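Rules for the bedroom robotics shift

The Trasbridge guidelines for recording demonstrations at home are on revision 2, and I have now read them all the way through, a thing I suspect even their authors put off. Most of it is sound. Check the marker plate before every session. Keep cables off anything you plan to walk across. Write down the bad takes too, because Macedo once threw out 1,982 clips over a missing note and I still hear about it. 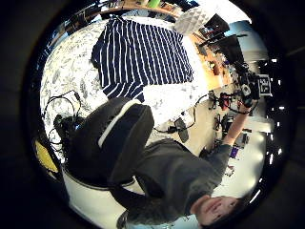 My quarrel is with section four, which wants a "dedicated work area, clear of domestic items." Lovely. I'll put it in the east wing. Until then I'm keeping the marker rule and the cable rule, and working on the second one.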